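I drove up to Tandavia for the Clenano open day in October, mostly because my sister-in-law's kids have been buying Clenano play kitchens with their birthday money for years and I wanted to see where the stuff gets dreamed up. Admission was 6 dollars, parking was free, and the coffee was better than it had any right to be!

The building is an old seed warehouse on the Vilela road, and you can still smell it a little in the stairwell (dusty, sweet, kind of like a pet store). They let us in 30 at a time. I was in the second group, which meant a long wait by the coat racks reading a timeline on the wall. They started out with dollhouse ladders, of all things. Then came a wooden stove, then play food, and now it's play food nearly all the way down.

First stop was the archive room, and I could have stayed there until closing. There are 74 drawers of old samples, and you're allowed to pull them open yourself. Eggs that split in half, a whole drawer of fish, slices of toast in every shade from pale to burned. I had the exact same carrot as a kid, with the chewed-looking top, and I may have yelped. The labels are handwritten and some of them are very blunt. One sliced ham just said "too shiny, no."

After that we went up to the tryout room, where they set out pieces in little groups to see how the sizes and colors sit together.
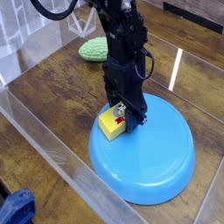

Play food has changed so much since I was small, and the tryout room was where I really noticed it. We had apples, bananas, maybe a hamburger if somebody's grandparents were generous. I stood over a table with a long, light-green, bumpy thing on it that I'm pretty sure was a bitter melon, and I was delighted, because my neighbor grows them along her back fence and I have never once seen a toy version. It has all the little rounded bumps! Next to me a dad was trying to explain to his daughter what a bitter melon tastes like, and her face said she wouldn't be needing the toy one either.

I spent ages in that room. It's warm, the light is nice, and there's a bench along the back where you can rest your feet while the next group files through. The tables are the part I'd take home. I love a wood-grain top with some life in it, and everything bright looks great on it - the blues especially.

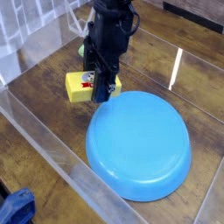
*Yellow block and light-blue bowl in the tryout room. My guess is a sponge, my daughter's guess is cake.*

We argued over that yellow block all the way down the stairs, by the way. I want it to be a sponge, because then the bowl is for washing up and you've got a whole sink game going. She says nobody would pick a sponge when they could have cake. We forgot to ask at the desk, so if you go, please find out and tell me.

Last came the shop, which was packed. It's one long counter and two sets of shelves, and the line went out past the restrooms. There's a bin of seconds by the door where everything is cheap and slightly wrong, and I dug through it with my sleeves pushed up. I came away with a lopsided pear, four mushrooms, and a Hillodus tea set with one saucer missing. All that plus a poster came to 63 dollars, so maybe leave your card in the car.

A few practical things if you're thinking of going next time. The stairs are steep and the elevator is around the back, with a sign you can easily miss. Strollers have to stay downstairs. The lunch truck ran out of everything except soup by one in the afternoon, so eat early or pack something - there are picnic tables on the side facing the creek. And do the archive drawers before the tryout room if they give you the choice, while the little ones still have some patience left. Ours ran out at the fish.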